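Old computers: collection in March

The spring collection of unwanted computers will be at the Tremham hall car park in March. Last year residents brought in 119 machines, and Genberg has agreed to take them again at no charge to the parish.

Desktops, laptops, keyboards and cables are all accepted. We can't take televisions or printers. Please copy off anything you want to keep before you come, as nothing can be recovered afterwards. Batteries should come out of laptops where possible and go in the separate tub.
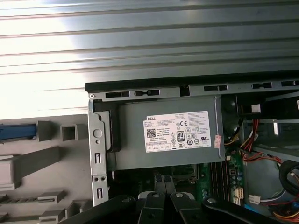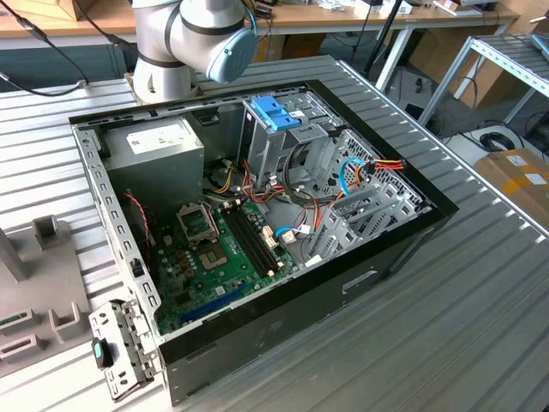 An open desktop computer, with its power supply in place.

If you can't get to the hall, Aslı Soylu is arranging lifts for heavy items from Vedbridge. There is room for six households, so put your name down early. Erdal Polat still needs two people to help with unloading.

The charge for business users is unchanged at £5 a machine. Schools and charities pay nothing, but should let Erdal know how many they are bringing.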